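Dienstag, 3. Juni 2025

Falten-AG, Woche fünf

Schnell ein Update, muss um sechs wieder los. Für alle die neu sind: wir sind vier Leute aus dem Robotik-Kurs, Projektname Pudeneck (fragt nicht, war Mariks Idee), und wollen einem Greifer beibringen, Kleidung zu falten. Abgabe im Juli. Puh.

Stand der Daten: 2743 Aufnahmen insgesamt. Ziel waren 2000 bis Ende Mai, das haben wir also. Klingt super, aber mehr als 400 davon können wir wohl wegschmeissen, weil die Finger zu schnell zugehen und man in der Auswertung nur Matsch hat. Mein Fehler zum großen Teil. Ich bin ungeduldig, weiss ich.

Baumwolle und Handtücher laufen. T-Shirts auch, meistens. Also jetzt Satin. Frau Skusitz meinte schon im Mai, wir sollen uns das schwerste Material nicht bis zum Schluss aufheben, und natürlich haben wir genau das gemacht.
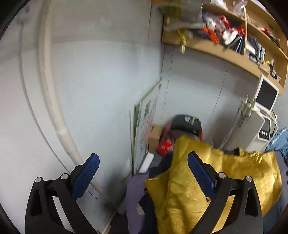
Das Problem mit Satin: rutscht. Man kriegt eine Falte zwischen die Pads, hebt an, und der Rest läuft einfach weg. Mit der Hand merkt man das gar nicht so, da drückt man halt fester. Mafalda Guerreiro aus dem Kurs drüber hat uns geraten, flacher ranzugehen und erst zu schieben, dann zu greifen. Hat bei ihr letztes Jahr mit Futterstoff geklappt. Bei uns so halb.

Was ich mir für die nächste Runde notiert habe:

langsamer schliessen!!
immer am Kragen anfangen, nicht am Saum
Stoff vor jedem Durchgang neu hinwerfen, nicht ordentlich hinlegen
Magaña macht die Liste, ich vergess das Eintragen sonst wieder

Das mit dem Hinwerfen ist wichtiger als es klingt. In Woche zwei lag alles immer schön glatt da und das Modell konnte danach genau das: glatte Sachen. Einmal zerknüllt und es wusste nix mehr.

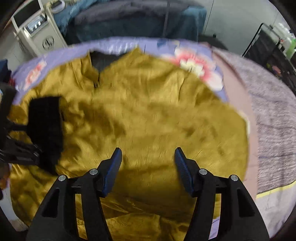 Auswertung läuft über Nacht bei Marik auf dem Rechner, hoffentlich stürzt er nicht wieder ab. Wenn die neuen Durchgänge was taugen, nehmen wir nochmal 100 mit Satin auf, nur Ärmel. Ärmel sind die Hölle. Man muss den einen umklappen ohne das der andere mitkommt, und da hat bisher keiner von uns eine gute Reihenfolge gefunden. Magaña sagt erst links, ich sag erst den, der weiter weg liegt.

Ach ja, Zwischenpräsentation ist nächste Woche, Folien gibts noch keine. Wer von euch Erfahrung mit glattem Stoff hat, bitte in die Kommentare, egal ob Robotik oder Nähen. So, Bus kommt.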